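Products > Storage and Handling > Parts Bins > Open Top Bins

Prallis Open Top Parts Bin, Red

Posted September 6, 2018 by Defne Duman

4 comments | 11 shares

The Prallis open top bin is a one-piece molded plastic bin for small and medium parts. It is sold by Zallholm from our Skernville warehouse, singly or by the carton. This page covers the red bin. The same mold is also run in gray and in yellow, and those have their own pages because the carton sizes are different.

Most of our customers use it for electrical parts: switches, relays, terminal blocks, plugs, cable glands and the like. It also gets used for fasteners, plumbing fittings and returns waiting to be checked. If you stock anything that fits in your hand and tends to wander around the bench, this is the size of bin to look at first.

What it is

The bin has four walls, a flat floor and a thick rolled rim. There is no lid, no divider slot and no drain hole. The surface is smooth and glossy inside and out. We are asked every month or so whether there is a textured version. There is not. Prallis did make one for a while, and it held dust in the texture and was slow to wipe down.

The inside corners are rounded. Small washers and screws don't pack themselves into a rounded corner the way they do in a square one, and you can get a fingertip or a cloth all the way in. If you need every bit of floor space for boxed goods, the rounded corners will cost you a little, and the Sobczak straight-wall tote further down this page may suit you better.

The rim is the part people grab. It rolls outward and gives a full grip on all four sides, so the bin can be lifted from the end or from the side. There are no separate handles to snap off. The rim also stiffens the top of the bin. You can pick up a full one by a single side without the wall folding, though we still recommend two hands when it is loaded with metal parts.

Color

Red is molded all the way through. It is not a coating, and a scratch will not show another color underneath. It is a strong, plain red that reads well from across a room. A lot of shops keep red for one purpose only, such as rejects or quarantine stock, and use gray for everything else. If you already have a color system, please check it before you order. We have taken back more than one pallet because red meant "scrap" in the building and the parts inside were good.

Dark parts are easy to pick out against it. Black, blue and white housings all stand out. Red wire nuts and red push buttons do not, and we suggest the gray bin for those.

Surface and wear

The glossy finish will pick up fine scratches. This starts as soon as the bin is used for anything with a hard edge, and it carries on slowly for the life of the bin. The scratches are in the surface only and have no effect on strength. They do show under overhead lights, as the plastic is shiny and throws back a clear reflection of whatever is above it. On a bench with bare tubes directly overhead you may find the glare annoying when you are looking for very small parts. Moving the bin a foot or so to one side normally takes care of it. So does a diffuser on the light.

We don't recommend polishing compounds. A customer tried a car polish on a set of bins and the residue came off on the parts. Warm water, a little dish soap and a soft cloth will do the job. For grease, use a mild degreaser and rinse well. Keep solvents away from it. Acetone will dull the surface and can leave it tacky.

Do not put the bin through a dishwasher or a hot parts washer. The walls can bow, and once they have bowed they stay that way.

How it is sold

Single bins are available from the counter or by mail. A carton holds 8 bins and a full pallet holds 72. Pallets ship wrapped and upright. Mixed-color pallets can be made up, but only in full cartons, and they take longer to get out the door – please allow 3 extra working days.

The stock number for the red bin is 117. Use this number on phone orders and on the order form. The old Sobczak number from before the changeover will still find it in our system, but it no longer prints on the packing slip, and that has caused some confusion at receiving docks.

There is no minimum order. Bins bought singly come without outer packing when picked up at Skernville. Mailed bins come in a plain box with paper in it.

Using it at a bench or station

Set the bin so the short side faces whoever is picking from it. The reach is easier and the rim gives a place to rest the wrist. Keep the fill below the rim. Overfilled bins lose parts off the top each time they are moved, and the ones that land on the floor are the ones you end up needing.

For switches and other parts with terminals, a shallow layer is better than a deep one. Terminals hook into each other. If you fill the bin deep you will spend your time untangling, and now and then a terminal gets bent. One or two layers is a good working amount. Keep the bulk in the supplier's carton and top up the bin when it runs low.

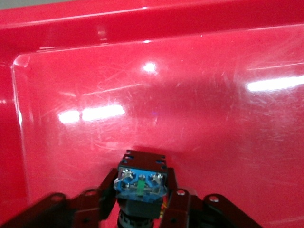 Red bin, inside view, with a small blue-and-black switch component. Fine scratches in the gloss are normal with use.

Labels stick well to the outside wall as long as it is clean and dry. Paper labels leave residue. Vinyl labels come off in one piece if you warm them with a hair dryer first. We sell clear label pockets separately. Put the label on the wall itself and leave the rim bare, as a label on the rim gets rubbed off by hands.

The bins are not made to nest tightly when they have anything in them, and we don't advise stacking loaded ones. Empty bins will sit inside each other for storage. If two get stuck together, don't pry with a screwdriver. Stand them in a warm room for a while, then twist and pull by the rims.

Compared with the Sobczak straight-wall tote

We carry both and get asked which one to buy. The Sobczak tote has squarer corners and a matte finish, and it takes a lid. It is the better choice for boxed stock on shelving and for anything that travels by truck. It costs more and it is heavier to lift.

The Prallis is the better choice for loose parts that are picked by hand all day. It wipes clean faster and the rim is more comfortable. If you are fitting out a whole room, buy one of each and try them for a week before you commit. We will take back a single unused or lightly used bin in either line for credit.

Returns

Unused bins in full cartons can be returned for a refund less freight. Cracked or warped bins are replaced if you tell us when they arrive. Please keep the damaged one until we have answered. Scratches from use are not covered.

Stock note

Red is in stock at Skernville now. Yellow is low and the next run from Prallis is due in December. Gray is in stock by the carton only.

For pallet pricing, contact the Zallholm order desk and give the stock number, the color and the delivery zip code. Tell us too if you don't have a dock, so we can book a truck with a liftgate.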